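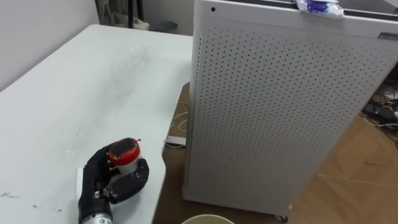

My aunt left me the shop on a Sunday, which was typical of her, because the lawyer had to drive in from Gunawardena in his church shoes to tell me.

I say shop. It sold buttons. Buttons and zips and a bit of elastic, and one drawer of Gostex thread in colours that haven't been in fashion since I was in primary school. I'd spent every summer in there until I was 14, sorting things into tins, and I swore I'd never go back (I told her so too, at Christmas, in front of everyone). So of course she gave me the lot.

The first week I had three customers. One wanted the toilet. One wanted my aunt, and cried when I told her, and then I cried, and we both ended up sitting on the floor behind the counter eating licorice. The third was Sunil Rathnayake.

He had a coat over his arm, a big grey thing with a velvet collar, and one button missing.

"She said she'd find me a match," he said. "She's been looking since April."

Well! I went through every tin in the place. There must have been up to 1000 buttons in the green one alone, and I tipped it all over the counter like a pirate. 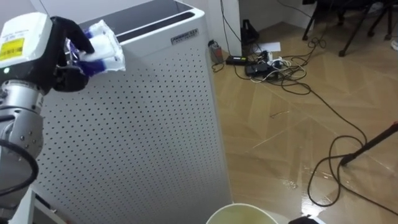

A white and blue packet, held up above the air purifier.

We were at it until the streetlights came on. Sunil made tea on the little Jernia hotplate and told me my aunt used to hum while she looked, always the same tune, and always the wrong ending. I knew the one he meant. I'd been humming it for an hour.

I found the button in the till, under the coin tray, wrapped in tissue with his name on it in her handwriting.

"She had it," I said. "She had it the whole time."

He turned it over a few times and put it back in the tissue.

"Best keep looking," he said, and asked what time I opened tomorrow.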